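The membership vote at Skatden went through in January, so we're keeping the second room! I was sure we'd lose it. The rent is 455 a month on top of the main space, and with 40 paying members that's a bit of a stretch — but Dika night alone fills half the chairs these days.

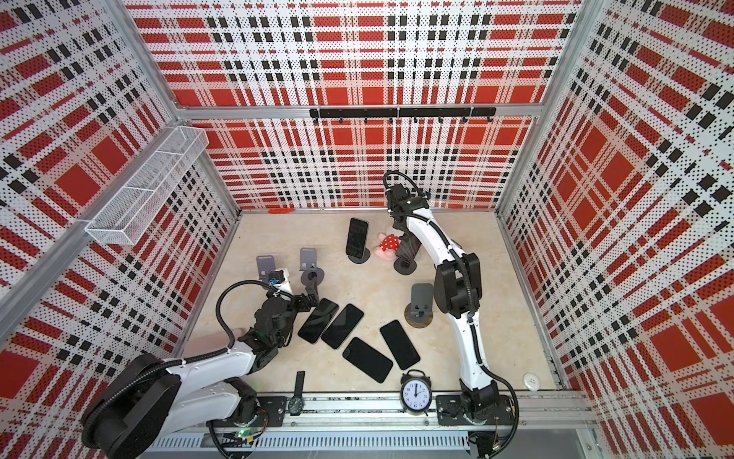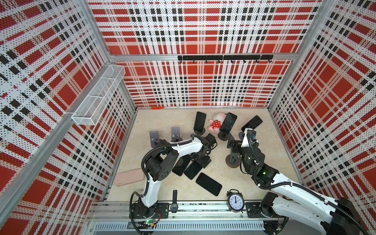
My own job for the next while is the tool library list, which lives in a spreadsheet called Org and has grown to 200 lines of mystery. Half the entries just say "drill". I'd love to get the small stuff off the benches and up on the walls, and a black rail with a row of little hooks like the one on that tartan back wall would do nicely for our snips and pliers (tartan optional, though I'm keen).

Drendorow, our ancient laser cutter, is still out of action until the new belt turns up. Doors open at 2 as usual, bring your own mug.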